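Student Work > Design and Materials > Second-Year Reports

What Happens to a Toy After the Toy Box: Wear on Hard Plastic Playthings

March 30, 2019 | by Lợi Lý
Last updated: March 30

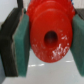 Why toys

The assignment was to pick an everyday object and study how it ages. Other people in my section picked boots, guitars and a cast iron skillet with a family history. I picked bright plastic toys, partly out of curiosity and partly because my cousin Văn runs the Dulmont toy library and could get me into the back room for free.

A toy library works like the other kind, except the items come back sticky. Families borrow a toy for three weeks and then return it, or most of it. The Dulmont collection has 380 pieces on the shelf list. I looked at 172 of them, which was everything made of hard plastic with no batteries. I left out the battery toys after one of them sang to me from inside a closed cupboard.

What I looked for

I sorted the wear into scratches, pale scuffs, worn printing, and chips. Every piece got a score from 0 (could pass for new) to 3 (could pass for something found on a beach). I scored them all at the same table under the same desk lamp, which is a Sallov and has a switch that needs to be persuaded.

My first plan was to measure the scratches with a ruler. I gave this up on the first afternoon. A scratch on a curved surface doesn't hold still for a ruler, and after a while I was measuring the reflection of the lamp.

What I found

Strong colors show everything. On a bright red piece, even a small scratch turns into a white fleck, and a group of them turns into a pale patch you can spot from across a room. The beige toys had plenty of damage too, but you had to tilt them to find it. Whoever made so many toys beige may have known what they were doing. I had assumed it was just a fashion.

The second thing was where the marks fell. I expected them to be spread evenly. They weren't. Flat faces and outer edges took most of it, and the grooves between ridges were often close to perfect, apart from the crumbs. A toy with tiers or rings is a nice thing to study for this reason, as you can compare the part that hits the floor with the part that never gets the chance.

The third thing is more of an annoyance. Old scuffs and old printing can look alike. On several pieces I couldn't decide whether I was looking at the remains of a logo or at plain abrasion that happened to resemble letters. I gave these a question mark in my notes. There are a lot of question marks in my notes.

The cleaning test

Văn wanted to know if any of the marks would come off, so I tried warm water with dish soap and a soft cloth, then baking soda paste on a few retired pieces. Soap removed dirt, and one sticker I was fairly attached to by then. The paste lifted some rubbed-on marks but left the surface dull, and it did nothing for real scratches except get stuck in them and make them whiter. I don't recommend it. The library already had a rule against it, written on the wall behind me the whole time.

Problems with this project

I was the only scorer. When I rescored a shelf of stacking and nesting toys a week later, I was kinder to them, possibly because I had eaten lunch. A second scorer would help. I also don't know how old most of the pieces are, as the borrowing cards only go back to October and before that there was a shoebox.

The storage bins matter more than I gave them credit for. The toys live in deep Orkby bins, all loose together, and get tipped out to be checked. Some of what I put down to children may be the work of the bins. If I did this again I would keep one set of new toys in a bin, tip it out 200 times, and compare. Văn has offered me the bin and has declined to be in the building.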